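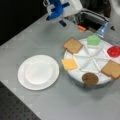
The sandwich station at Willitz, with an empty plate and the toy ingredients on the tray.

Anjana Nanayakkara has spent most of the year teaching a robot arm to make a toy sandwich. She works at Willitz, where she runs the sessions in which a person steers the arm by remote control and the movements are recorded.

"People ask why we don't just program it," she says. "You can, for one plate in one place. Move the plate a hand's width and you're writing it again."

Her operators work in pairs and change over every 48 minutes. Anything longer and the hands get sloppy, she says, and the sloppiness ends up in the data. A new operator needs 70 practice runs before any of their recordings are kept.

"The first ones are always too fast. They want to show they're good at it. I want slow and boring - the same approach to the bread each time, no fishing around."

Bread was harder than she had expected. A slice gives you little to hold, and picking it up flat from a tray takes patience. Most operators now go for an edge or a corner.

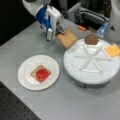

A slice of bread in the gripper, with tomato already on the plate.

Umut Tatlı, who trains the models on the recordings, would like more mistakes in them.

"If every run is perfect, the robot has never seen a dropped slice," he says. "Then it drops one and has no idea what comes next."

Nanayakkara agreed in April to keep the runs where an operator slips and recovers. The set now stands at 4,000 recordings. She still throws out the ones where somebody gives up halfway.

Her next task for the arm is folding a napkin. "Ask me again when we've tried it," she says.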